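Clearing and wiping down a round table after a meal

Leftovers, towels, rings and crumbs: a working order for a small dining table 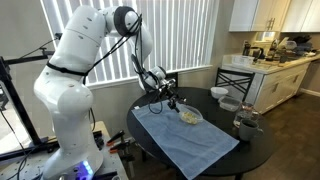

FARKSIDE, 2020-08-06

A round table gives you no corners to push things into, so the clearing goes better if you settle on one side for the crockery and keep to it. On a black top like this one, a blue towel takes up most of the middle and the mug, the glass and the small bowl sit along one edge, with the food still out in its oval container. That is a fair starting point for most of what follows.

Start with the food

Deal with whatever is left to eat before you touch the crockery. Leftovers should be covered and in the fridge within two hours of cooking, and sooner in a hot spell. If there is only a layer across the bottom of a container, move it to a smaller one. Shallow food in a big tub takes up shelf room and dries out on top.

Clear containers are worth having for this job. You can see what is in them with the fridge door open, and people eat what they can see. Write the day on a strip of masking tape and stick it to the side. Tape on the lid is no good, as lids get swapped.

Do not put a lid on food that is still steaming. Spread it thinly and let it cool first, then cover it. The water that collects under a warm lid drips back and turns cut vegetables and pasta soft.

An empty container that is clean and dry can take the leftovers straight away. If it has been used, it goes with the washing up. Check the rounded corners with a fingertip, as that is where grease stays after a quick wash.

Then the crockery

Empty the drinks first. Carry mugs and glasses separately from bowls, with handles turned the same way if you are using a tray. A tray 18 inches across will hold what two people use at a light meal and still go through a doorway without turning sideways.

Glass should be washed before anything else, in clean hot water with very little liquid. Mugs next, then bowls, then plastic. Plastic goes last as it holds on to oil and will spread it to the rest.

Dark mugs hide tea stains very well. Every so often, put a teaspoon of bicarbonate of soda in the bottom with a little warm water, rub it round with a cloth and rinse. Do the underside of the handle too. A plain white bowl will show grey marks from cutlery in time, and the same paste takes most of them off.

Using a towel on the table

A towel makes a decent drying mat when the rack is full, and it stops glass from sliding on a smooth top. A few points:

Lay it flat, and fold in any part that hangs over the front of the table. A hanging corner gets caught on a sleeve or a chair back and takes the glasses with it.

Use it dry. Once it is damp through, change it for another. A wet towel left on a painted or varnished top overnight can leave a cloudy patch.

Do not stand hot pans on it. One layer of towelling is not enough to protect the surface.

Keep one towel for the table and a different one for hands. Ours are told apart by colour. If yours are all the same, use the sewn-in tag: snip it off the hand towels and leave it on the table ones.

Wash table towels at 60 degrees if the label allows, and leave out the fabric softener. Softener coats the loops and they stop taking up water. New towels need two or three washes before they dry anything properly, and dark or bright ones should go in on their own until the dye has settled.

Wiping a black top

Black shows everything: dust, crumbs, salt, fingerprints and the streaks left by the last person who wiped it. Most streaks come from too much cleaner. Half a small squirt of washing-up liquid in a litre of warm water (1000 ml, if your jug is marked that way) is plenty for any number of wipes.

1. Brush the crumbs off with a dry cloth. Work from the far side towards you and catch them on a plate.

2. Wipe with a well wrung cloth. On a round top go round the outside once, then straight across in overlapping strips. Wiping in circles all over leaves circles all over.

3. Go over it again with plain water.

4. Dry it at once with a second cloth. A flat-woven cotton one is better than towelling, which sheds fluff.

5. Run the cloth along the underside of the rim. Drips collect there and go sticky.

For rings left by glasses, try a warm damp cloth held on the mark for ten seconds before you rub. If the ring is pale and under the varnish, rubbing will not shift it. Leave it to dry for a few days and it may fade without help.

Keep vinegar away from stone and from oiled or waxed wood. Cream cleaner and the green side of a sponge should not go anywhere near a dark top. They leave fine scratches that look like a dull patch from the side, and they cannot be polished out of most surfaces.

Chairs and legs

Pull the chairs right out before you sweep. Wipe the top edge of each back, where hands go, and the front edge of the seat. Dark chairs need the same two-cloth treatment as the table or the dust dries on them in lines.

Have a look at the table legs while you are down there. If the top rocks when you lean on it, tighten the fixings a quarter turn at a time, going from one to the next. Felt pads under chair legs last longer if the leg is wiped with a little surgical spirit and left for 10 minutes before you stick them on.

How long it takes

Start to finish, with two people's crockery and one container of leftovers, the job takes us 16 minutes including the drying. Leaving it until the morning makes it longer, mostly on account of the mugs.

From readers

Sumathi Palaniappan of Plundham puts a folded tea towel inside each large glass when she stores them for the winter, and changes it in September. She has had no musty smell since she started doing it.

Ashwin Salian asks whether an oval container can be stacked with square ones. It can go on top but not underneath. Store the lids upright in a letter rack or an old toast rack, largest at the back.

Several people wrote about cloudy plastic. If it has gone cloudy from the dishwasher, it is usually worn and will stay that way. If it is limescale, a soak in one part white vinegar to four parts water will clear it. Rinse well, and leave the lid off until it is dry.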